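Reading time: 3 minutes

Unit 6: Building a Secondary World in Serial Comics

These notes go with the second half of the fantasy comics module. Read them with issues 1 to 4 of Skandosdale, which are in the course pack. Page numbers refer to the collected edition, which runs 140 pages.

1. What a secondary world is

A secondary world is a setting with its own geography, history and rules, separate from ours. A comic set in one has a problem a novel doesn't have to the same degree: everything has to be drawn. A novelist can write "the market at Alport" and move on. An artist has to decide how the stalls are built and what people wear to shop there.

Most series handle this by settling a few places early and returning to them. Skandosdale uses three in its first arc: the harbor at Alport, the salt road, and the hill court of the Mollero family. The reader learns these by repetition. By issue 3 the harbor can be suggested with a mooring post and a line of gulls.

2. Exposition

Look at the opening of issue 1. There is one caption on the first page, and it gives only a date in the local calendar, the year 735. The flood that drives the plot took place in 233, but we don't learn this until issue 2, when a ferryman mentions it during an argument over a fare.

Compare the prequel one-shot, which opens with two full pages of captions. Readers coming to it first have all the facts and not much reason to care about them. Be ready to say which captions you would cut.

Terms to know:
- caption box
- establishing shot
- splash page
- gutter
- bleed

3. Succession plots

The Mollero story is a standard one. An older ruler neglects the land, the land suffers, and an outsider is sent to ask for help. The outsider is useful because she knows as little about the court as we do. Note that the writer delays her arrival at court until page 11 of issue 2, so that we see the damage along the road first.

4. Color and place

Each location has its own palette. Alport is gray-green, the road is pale yellow, and the court is dark red. When the palettes mix in issue 4, two storylines have met. The Sasaki edition reprints the first arc in black and white, and several of these transitions are harder to follow there. Bring it if you own it and we will compare pages.
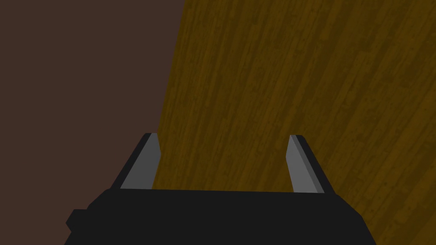 5. Before the next session

Read issue 4 twice, the second time without the word balloons. Write one page on how a reader would know, from the art alone, that the court is in decline. Refer to at least three panels by page and position.

Optional: draw a map of the salt road using only what the first two issues tell you. Leave blank anything the text doesn't settle.

Issues 5 and 6 will be covered in Unit 7, along with lettering.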